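Search this site
Search
Go

Keeping Drinks Warm: A Comparison of Insulated Mugs
Student project report, Coltlow College
7 November 2020 - by the Year 12 product design group

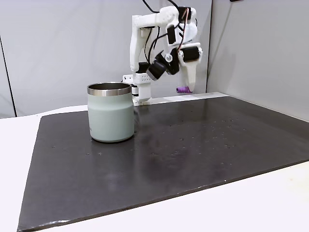 Fig. 1. The green insulated mug on the dark grey board.

1. Background

Our project began in May with a short survey of students and staff. We asked what they drank from during the day and what annoyed them about it. We had 191 replies. The most common complaint was that tea or coffee went cold before it was finished, and the next was that mugs leaked in bags. We decided to look only at the first of these, as leaking depends a lot on how carefully the lid is put on.

2. What we wanted to find out

We wanted to know whether an insulated mug made enough difference in ordinary use to be worth buying. We also wanted to know how much the lid mattered, as several people told us they never used theirs.

3. Method

The tests were done in the design room at Trarkton House. Each mug was tested on a dark grey board on a white table, so that the surface underneath stayed the same. The windows were kept shut and the radiator was turned off the evening before.

The kettle was boiled and left to stand for 2 minutes. The water was then poured into a measuring jug and from there into the mug. We took a reading straight away and then every 5 minutes. Each mug was tested with its lid on and again with the lid off. Between tests the mug was rinsed with cold water, dried and left until it felt the same as the room. We forgot this step on the first afternoon and those readings were thrown away.

We compared the green mug with a plain china one from the staff kitchen and a Starnholm travel cup lent by a student in the group. The china mug had no lid, so we used a saucer. All three were tested with the same amount of water, which left a gap at the top of the travel cup.

4. Results

The green mug and the travel cup were close together with their lids on, and both stayed warm well after the china mug had dropped to a temperature most of us would not want to drink. With the lids off the difference was much smaller. The china mug with a saucer did better than we expected - in the first part of the test it kept up with the green mug without its lid.

The full readings are in the appendix, with the graphs. One set for the travel cup is missing its last two values.

5. Problems

Lifting the lid to take a reading let heat out each time. We tried to be quick, but some people were slower than others and this shows in the graphs as small steps. A lid with a hole for the thermometer would have been better. We also had only one thermometer, so the mugs could not be tested side by side, and the room was a little cooler on the second day.

6. Further work

The next group could repeat the tests with milk in the tea and with the mugs half full. We would also like to try the Zakaria flask, which several people named in the survey.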